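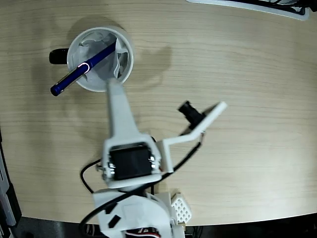
Moroz hält die Herleitung aus der Schule von Salamanca für überzogen. Bei Pufendorf stehe das Argument schon vollständig, und wer den Begriff der sozialen Natur (socialitas) ernst nehme, brauche Vitoria dafür nicht.

Falmont
Beitrag 7 in diesem Thema

Das mag für Pufendorf gelten, meine Ausgangsfrage war aber enger gefasst. Ich wollte wissen, ob das Widerstandsrecht bei einem Bruch des Herrschaftsvertrags naturrechtlich begründet wird oder nur vertragsrechtlich. Wenn nur vertragsrechtlich, dann hängt alles an der Auslegung des Vertrags, und die Frage nach dem Richter stellt sich sofort. Bei Hobbes gibt es keinen Richter über dem Souverän, bei Locke bleibt am Ende der »appeal to heaven«. Beides ist juristisch unbefriedigend.

Iladari
»Juristisch unbefriedigend« ist eine Kategorie des 19. Jahrhunderts. Locke löst das Problem in den §§ 240 bis 242 der Zweiten Abhandlung ausdrücklich: Das Volk urteilt, ob der Treuhänder dem Auftrag gemäß handelt. Er verwendet das Wort »trust«, also die Treuhand, und gerade keinen synallagmatischen Vertrag. Aus der Treuhand folgt, dass der Auftraggeber entziehen kann.

Falmont
Die Stellen kenne ich. Das Volk als Richter in eigener Sache ist aber genau das, was Locke im Naturzustand als Mangel beschreibt (§ 13). Er führt den Mangel durch die Hintertür wieder ein.

Venkataraman
Einspruch. In § 13 geht es um Einzelne, die in eigener Sache urteilen, in § 240 um die Gesamtheit. Die Auflösung der Regierung ist bei Locke nicht die Auflösung der Gesellschaft, das steht gleich am Anfang von Kapitel XIX (§ 211). Wer beides gleichsetzt, liest Hobbes in Locke hinein.

Zur Frage von Liudmyla Moroz: Ihr Skript zur Naturrechtsgeschichte ist im Februar überarbeitet worden, die Passage zu Vitoria steht dort jetzt in Abschnitt 18. Die ältere Fassung, aus der hier vermutlich zitiert wird, ist an der Stelle deutlich vorsichtiger.

Provudstead
Ich habe beide Fassungen nebeneinander liegen. Die neue streicht vor allem Fußnoten. In der Sache bleibt ein Problem: Vitoria und Suárez begründen die Gewalt des Herrschers über die Gemeinschaft, Pufendorf dagegen über zwei Verträge mit einem dazwischengeschalteten Beschluss über die Regierungsform. Das sind verschiedene Konstruktionen. Dass beide am Ende bei gebundener Herrschaft landen, belegt keine Abhängigkeit.

Iladari
Belegt aber auch nicht das Gegenteil. Pufendorf hat Suárez gelesen.

Provudstead
Gelesen und übernommen sind zwei Dinge. Fundstelle?

Iladari
Muss ich nachreichen. Ich habe nur die deutsche Übersetzung von De officio hier, und die hilft nicht weiter. In De jure naturae et gentium wäre Buch VII zu prüfen.

Américo Cunha
Darf ich als Nichtjurist eine Verständnisfrage stellen? Falmont unterscheidet naturrechtlich und vertragsrechtlich. Ist die Bindung an den Vertrag (pacta sunt servanda) bei diesen Autoren nicht selbst ein Satz des Naturrechts? Dann fällt die Unterscheidung doch in sich zusammen.

Falmont
Sie fällt nicht zusammen, sie verschiebt sich um eine Ebene. Dass Verträge zu halten sind, ist bei Grotius und Pufendorf Naturrecht. Was der Vertrag enthält, ist es nicht. Ein Volk kann sich nach Grotius (I, 3, 8) auch vollständig unterwerfen. Naturrechtlich gebunden ist es dann an genau diese Unterwerfung. Deshalb ist mir wichtig, ob es einen Kern gibt, über den gar nicht verfügt werden kann.

Venkataraman
Den gibt es bei Locke: § 23, niemand kann mehr Macht übertragen, als er über sich selbst hat. Bei Grotius gibt es ihn nur in Ansätzen, als Auslegungsregel für den äußersten Notfall (I, 4, 7). Für die Ausgangsfrage heißt das: bei Locke naturrechtlich, bei Grotius im Wesentlichen vertragsrechtlich. Pufendorf steht dazwischen und lässt sich für beides zitieren, was die Literatur auch fleißig tut.

Américo Cunha
Danke, so ist es verständlich. Die Stelle bei Grotius lese ich nach.

Provudstead
Mit »im Wesentlichen vertragsrechtlich« bin ich nicht einverstanden. Eine Auslegungsregel, die den vermuteten Willen der Vertragschließenden an der Selbsterhaltung misst, ist inhaltlich Naturrecht, auch wenn sie im Gewand der Auslegung auftritt. Für Art. 20 Abs. 4 GG gibt das alles übrigens wenig her. Der ist positiviert und setzt voraus, dass andere Abhilfe nicht möglich ist.

Falmont
Art. 20 Abs. 4 bitte in einem eigenen Thema, sonst sind wir in zwei Tagen bei der Notstandsgesetzgebung. Zu Grotius antworte ich, sobald ich den lateinischen Text vor mir habe.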